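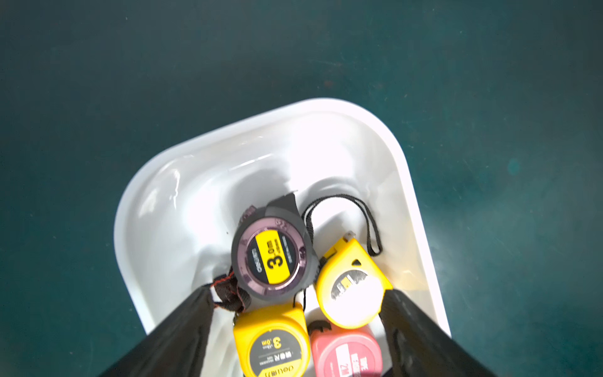
Tape measures in the white tray, with the fingers of the gripper left and right. View from the wrist camera of cell Wamumero.

Last updated: 01/10/2019

A visit to the Berkard workshop in Hanstead

In September I was in Hanstead for two days, and the second day I spent in the workshop of Berkard. They build and maintain small robot cells, mostly for companies that pack hand tools and household goods. I work in maintenance myself, at Değirmenci, where we have packing lines but until now only one robot, a palletizer which is older than some of my colleagues. My company wanted to know how much work a small picking cell makes after it is installed. The sales brochures say little on this question, so I asked if I could stand beside a cell for one day and watch what people do to it.

Berkard agreed without any difficulty. I must say they were very open. I was allowed to write everything down, and when I asked to see the service book they gave it to me and left me alone with it and a coffee.

The cell

The cell is called Wamumero. I asked where the name comes from and got three different answers, so I leave this point open. It is a trial cell. One arm with a two-finger gripper takes small articles out of a white container and lays them down one by one. The cell does not earn money. It runs so that the Berkard people learn what wears out and what goes out of adjustment, before the same type of cell stands at a customer's.

The articles this month were pocket tape measures. I thought first that this is an easy article, because everybody can pick up a tape measure. For the robot it is not so friendly. Some cases are round, some are like a drop, some are nearly square. There are yellow ones, a pink one and a dark gray one. The gray one has a wrist strap with red stitching, and this strap likes to go over the edge of the tray. The technician told me that the straps and cords cost them more time than all the cases together. A finger can close very well on the case and have the cord of the neighbor under it also, and then two articles come up. At Değirmenci we have the same trouble with the hang tags on our products, so I made a big mark in my notebook at this place.

Morning start

The cell is started cold every morning by one person with a paper list. The list hangs on a string at the door of the guard and is one page long, printed on both sides. I followed it from the first line to the last and it took 17 minutes, with my questions in between.

First comes the look around, with the power still off. The person goes along the cable from the base to the wrist with the hand and feels for hard places and for ties which are too tight. Then the two fingers are moved a little by hand, left and right. They should have no play. If one has play, the screws at its foot are tightened with the torque tool, never with a normal key. They were strict about this. In the service book I found an entry from the summer where somebody had used a normal key, and the left finger stood a little forward for one week until it was discovered. All the picks in this week were slightly turned, and people had searched for the reason in the software.

Then the power comes on and the arm goes to its home position. The wrist is turned 90 degrees to one side and back, and the person listens. I could not hear anything special. The technician could, he said, if there was something to hear.

After this comes the reference check. A steel pin stands in a fixed block beside the working area, and the gripper closes on it. The controller shows the position of both fingers on the screen. The person writes the values in the book and compares them with the day before. It is permitted that they move a little. It is not permitted that they move in the same direction each day, and for this reason the values are written by hand in one column, so that the eye sees it. The controller also stores them, but they told me that no person opens the file.

The lens of the wrist camera is wiped last, with a dry cloth. There is a rule against spray cleaner because it leaves a film.
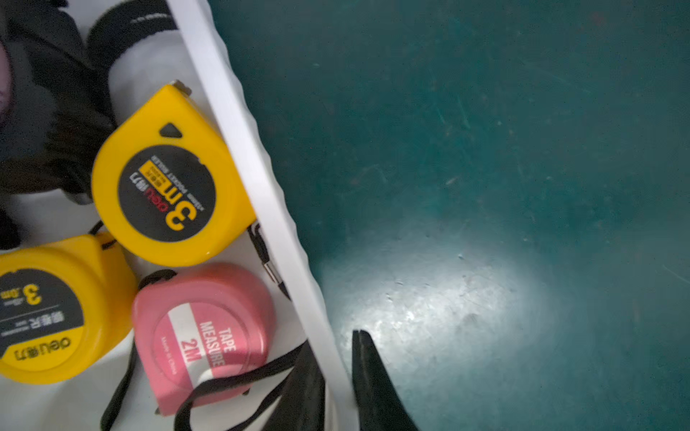

Lighting was the subject on which I learned the most. I had expected that the gripper would be the delicate part of such a cell, but in the service book there are more entries for the lamps than for the fingers. The arm finds its articles through the camera, and a camera at the wrist sees each time from another place, so the reflections are never in the same position. One of them lies on the dark green surface next to the white container, a bright oval with soft edges, and the tip of the right finger comes just to the border of it. On the green surface it disturbs nothing. When the same kind of light falls on a label or on a smooth yellow case, the edge of the article becomes weak and the software is less sure where it ends. They have tried to put the lamp higher, then to turn it to the side, then a paper screen before it. At present they use two weaker positions of the lamp in place of one strong, and the program takes the second if the first result is poor. The technician was not fully happy with this. He would prefer a bigger and softer lamp, but there is no room for it between the arm and the guard.

The container itself is also a small source of trouble. It is white and shiny inside, and a bright wall gives light back. A gray, dull one was ordered and then delivered in the wrong size. It stands now in the office with papers in it.

I asked why the container is not fixed to the surface with screws. For the trial they want it to be possible that it moves, because at a customer's it will be put there by a person who is in a hurry. The program therefore looks first for the rim, and only then for the articles inside. If the rim is not found, the arm waits and calls.

Change of the finger pads

I had luck with the day, because the pads were due. Every finger has a pad on the inner side, and the pads are changed after 2000 picks or when they look bad, whichever comes earlier. The counter stood at 3843 when the cell was stopped, and this was the second set, so they were a little before the limit.

The work goes like this. The arm is driven to the service position, which is low and near to the door, so one can work sitting. The drive is locked and the key goes in the pocket of the person who works, and it stays there. The pad is held with two small screws from behind. It comes off easily, but the glue tape under it does not, and most of the time went into removing this tape with a plastic scraper. A metal scraper makes scratches, and then the new pad does not lie flat. When the surface was clean, the new pad was put on, the screws were set by hand and then with the torque tool, first the upper one a little, then the lower one, then the upper one again.

The old pads were not thrown away. They are put in a bag with the date and the counter, and the bag goes in a drawer. I was allowed to look through the drawer. The wear is not equal - nearly always the pad of the right finger is more worn, at the tip. Their explanation is that this finger touches the wall of the container more often when it goes down beside an article. For me this was useful. At home we throw worn parts into the scrap box and afterward discuss from memory.

After the change the reference check with the pin must be done again, and a new column begins in the book. Then some slow picks with a hand on the stop button. One pick failed on the pink tape measure: it slipped out and fell back into the tray. They repeated it with the same speed and it was good. The new pads are said to be a little slippery on the first day, and they do not change the force for this.

What I would ask for

If we order a cell of this kind, I will ask for several things which I did not have on my list before the visit. The service position should be reachable from a chair. The reference pin should be part of the delivery, with its block, and not something that we must make ourselves later. I want the paper list also, in our language, on one sheet. And I want to know who adjusts the lamps when the hall is painted or a window is opened in summer, for in the offer which we have now on the table the lamps are only one line.

I also had some doubts. Hanstead is a clean and quiet workshop, and the person who starts the cell in the morning knows it very well. We have three shifts. A column of numbers written by hand is a good method if the same two or three people write in it, but with us there would be many different hands, and I am not sure that anyone would look at the column as a whole. When I said this, they told me that one of their customers has the shift leader sign each page, which helps a little.

The question of the cords and straps remains open too. Berkard is trying a short shaking movement after the pick, so that a second article falls off while the arm is still low over the container. I saw it two times. The first time it worked as intended. The second time there was no second article, so the arm shook for nothing and went on. I have asked them to send me the results when the trial with the tape measures is finished, and I will add them to this page.

Contact | Copyright 2019, all texts by the author of this page | Back to top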